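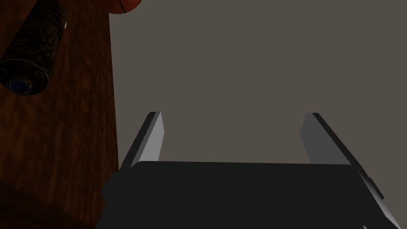 Vol. 14, No. 2

Titadel Opens Second Home Furnishings Store in Buler

BULER — Wednesday, November 19, 2025 — Titadel, the family-run seller of interior doors, rugs and framed prints, has opened a second store at 439 Agudelo Street. The new location has 2178 square feet of floor space and replaces the small order desk the company kept at the Barnent market.

"Our customers in Buler were driving a long way to look at a door," said owner Barbara Czarnecka. "Now they can come in after work." 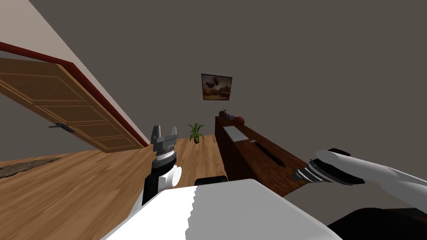 The store carries over 375 items, with more available by special order. Delivery is free within town limits — installation is booked separately at the counter. Orders placed at Barnent since September will be filled from the new store, and customers do not need to call.

Titadel is open Tuesday through Saturday. Parking is behind the building. 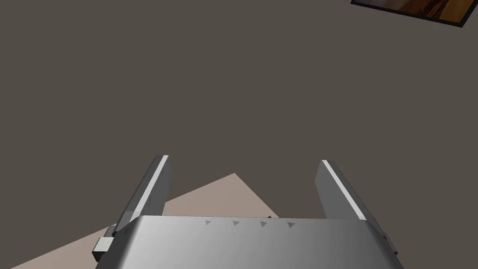 Room interior, computer rendering. Courtesy of Titadel.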